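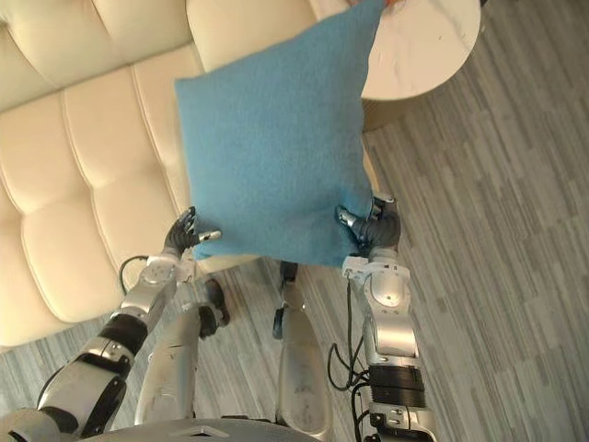
Kissen räume man nicht auf, man lege sie nur dorthin zurück, wo sie beim nächsten Hinsetzen wieder stören, so Okoro in einer Randbemerkung zum ersten Entwurf dieses Abschnitts. Der Einwand trifft einen Punkt, den die Literatur zur häuslichen Ordnung bisher kaum behandelt. Geschirr hat einen Schrank, Wäsche hat ein Fach. Das Sofakissen hat seinen Platz auf demselben Möbel, auf dem es auch benutzt wird, und ob es dort ordentlich liegt oder nur liegt, entscheidet sich an wenigen Zentimetern.

Abbildung 4: Blaues Kissen mit abgerundeten Ecken, an den beiden unteren Ecken gehalten, vor einem Sofa.

4.2 Das Kissen als Gegenstand des Aufräumens

Für die Auswertung wurden 161 Aufräumvorgänge im Wohnbereich herangezogen, in denen mindestens ein Kissen bewegt wurde. Sie stammen aus den Haushalten der Teilstudie Midley. Die Vorgänge aus der Teilstudie Nondov blieben unberücksichtigt, da dort überwiegend Einzelsessel mit festen Polstern standen. Als Vorgang gilt die Zeit vom ersten Anfassen eines Kissens bis zum letzten Loslassen, auch wenn dazwischen andere Dinge aufgehoben oder weggetragen werden.

Unterschieden werden drei Handlungen: das Umsetzen, das Ausschütteln und das Zurechtrücken. Beim Umsetzen wechselt das Kissen seinen Ort, etwa vom Boden auf die Sitzfläche oder von einer Sofaecke in die andere. Beim Ausschütteln wird es frei in der Luft gehalten und bewegt. Das Zurechtrücken geschieht im Liegen, meist mit der flachen Hand. In 60 Vorgängen kamen alle drei Handlungen vor, in der Regel in der genannten Reihenfolge.

Von Bedeutung ist die Art des Anfassens. Ein Kissen lässt sich an einer Kante, an einer Ecke, an zwei Ecken oder flächig mit beiden Händen greifen. Der Griff an zwei benachbarten Ecken, wie ihn Abbildung 4 zeigt, hält die Fläche offen. An den Griffstellen entstehen leichte Falten im Stoff, der übrige Bezug bleibt gut zu überblicken. Wer Krümel oder Haare sucht, greift so. Wer das Kissen nur aus dem Weg haben will, nimmt es nach unseren Notizen eher an einer einzigen Ecke.

Auch der Bezug spielt eine Rolle. Glatte Stoffe rutschen auf der Sitzfläche und werden entsprechend oft nachgerückt. Matte, leicht flauschige Stoffe bleiben liegen, wie sie hingelegt wurden, zeigen dafür aber jeden Fussel. In den Befragungen wurden solche Bezüge häufiger als »gemütlich« bezeichnet und zugleich häufiger als Anlass zum Bürsten genannt. Ein Zusammenhang mit der Farbe ließ sich nicht nachweisen, die Fallzahl war hier allerdings gering.

Schwierig blieb die Frage nach dem Endzustand. Im Kategoriensystem nach Abubakar gilt ein Kissen als aufgeräumt, wenn es die Rückenlehne berührt und keine Ecke über die Sitzkante ragt. Zehn der befragten Personen lehnten diese Festlegung ab. Für sie gehörte das Kissen in die Ecke des Sofas, unabhängig davon, ob es an der Lehne anlag. Wir haben deshalb neben der Lage auch die Zufriedenheit der Person notiert und beide Angaben getrennt ausgewertet. Sie stimmen in der Mehrzahl der Fälle überein, bei Sofas mit mehr als vier Kissen jedoch deutlich seltener.

Die Kodierung erfolgte mit dem Programm Grokari. Vorgänge, bei denen das Kissen am Ende außerhalb des Wohnbereichs lag, wurden gesondert erfasst und sind Gegenstand von Abschnitt 4.3.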